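Unit 4: Household Fire Safety and Local Response
Course handout, Volwood Community Learning Programme, 2026
Unit lead: Dwight Fehr

4.1 How fire spreads indoors

A fire needs fuel, heat and oxygen. In a closed room, smoke and hot gas collect beneath the ceiling and move downwards. Students should be able to describe this process and state why a closed door delays it.

4.2 Smoke alarms

At least one working alarm is required on every storey. Alarms should be tested monthly and kept clear of dust. The Kowalchuk estate survey, discussed in the second lecture, covered 229 dwellings; in 40 of them the alarm on the upper floor did not sound when tested.

4.3 Escape planning

Each household should agree two ways out and a meeting point at the front of the property. Keys must be kept where all adults can find them in the dark. Once outside, occupants do not go back in.

4.4 Kitchens

Most of the fires in the Andasura case file began at the hob. Paper, cloth and packaging are to be kept well away from it.

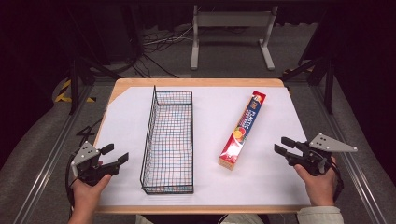

A pan of burning oil must never be moved, and water must never be thrown on it. Turn off the heat if it is safe to do so, leave the room, close the door and call the fire service.

Written task: draft an escape plan for a two-storey house (300 words). Submit to the Pidari office by the end of September.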